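Ground Rules for the Sorting Task
Brindstead project report, May
2 min read

We wanted rules that anyone on the team could follow without asking, and writing them was more fun than we expected!

1. Setup
Clear the bins before each run and scatter the items – no neat rows.
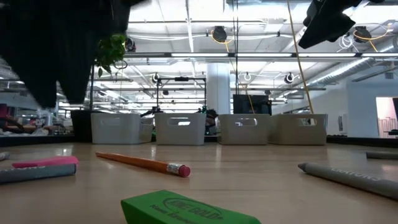 We set a cap of 500 runs per operator, so no one person's habits take over the data.

2. Grip
Hold crayons by the wrapper, tip free. 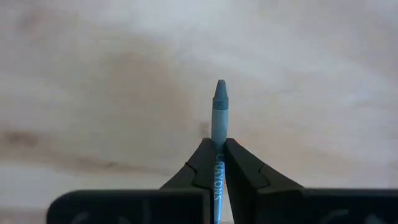
3. Sorting
One kind of item per bin. Both arms may work at once, but never over the same bin. 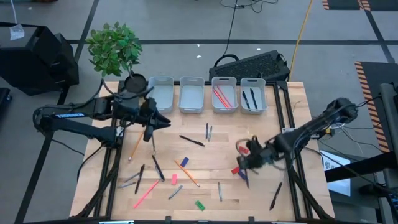 4. Logging
Keep failed runs and label them. We have nearly 3000 logged so far.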